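From: Murray Hapeta
To: masari-users
Subject: Re: [masari-users] drawer set: how much, and from where?
Month: April

On the list, Nambiar wrote:
> We have 947 drawer demos so far and the policy still pulls at
> the wrong place when the start pose moves. Do we just need more of
> the same? Also I can't tell from the Donier notes which views you
> keep and which you drop.

More of the same won't help much. We went down that road with the first Clumska kitchen set. We collected 3000 episodes from a single start pose, and the policy learned the path and very little about the handle. Moving the start by a hand's width was enough to break it.

What we do now is split collection by where the arm begins. One block starts far from the furniture, one starts near it, and one starts with the gripper already down by the drawer. The last block is the one people skip, and it's where most of our wrong pulls came from.
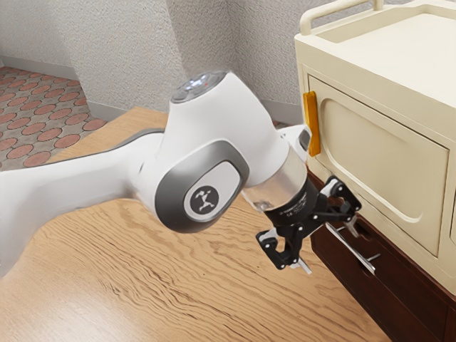

Side view, gripper open next to the drawer handle.

For that block we ask operators to open the fingers before they come in close. If they open them late, the policy picks up the habit and bumps the front of the cabinet. I would rather throw out an episode than keep one with a late open. Our reject rate for this was high in the first batch and dropped once the rule was written on the sheet.

The second thing is states with the drawer already open. Most demo sets have these only at the tail of an episode, so the model sees very few of them and has no idea what to do if it starts there.
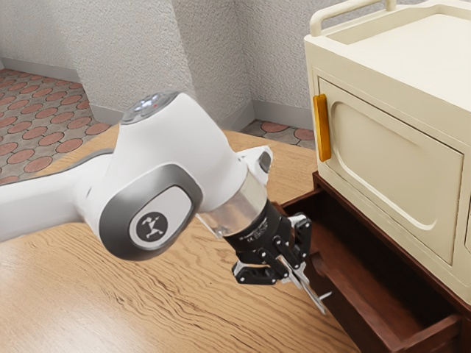 Open-drawer starts should be a separate block with their own label in the Masari task file. Don't fold them in with the pulls. We record 100 of them per furniture layout, with the operator backing out from different spots. Having one finger dip into the drawer opening, as it does in this view, is fine and you should keep it, as long as the episode shows a clean exit. Vary how far the drawer is open too. We forgot that the first time and had to redo the block.

On views: we keep every stream at collection time and sort them out later. Disk is cheaper than operator hours. The close view is the one you asked about, I think. It often has no arm in it at all, and a couple of people on this list have filtered those out as bad data. Please don't.
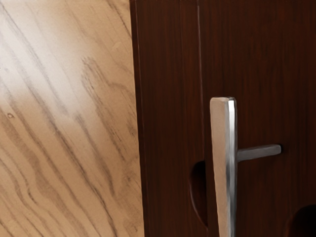 Close view of the metal handle on the dark panel, no gripper in sight.

If you strip these, the model never has to learn what the handle looks like when the gripper is out of view. Run the filter on the whole episode, never on single images. The Donier script has a switch for this but the default is wrong - set it to episode before you run anything.

Last point, the far starts. These look boring, and operators rush them. Ask for a short pause at the start pose, then a steady approach. The fingers should be apart and empty, and the gripper should be clear of the counter. 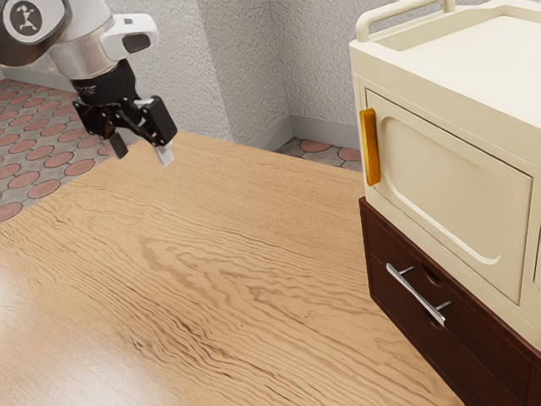

Render: M. Hapeta, Clumska kitchen set

The door on the cream unit stays closed in all of the drawer tasks. It has its own handle, an orange one, and it gets its own task name. If your wrong pulls are going toward that handle, check your labels before you collect anything else. We had 5 episodes with the two task names swapped, which was enough to show up in the rollouts.

So for Nambiar: stop at 947 on the current start pose, add the near block and the open-drawer block, then retrain and compare. Send me the split file if you want a second pair of eyes on it. I can run it against our checker in the mornings.

Murray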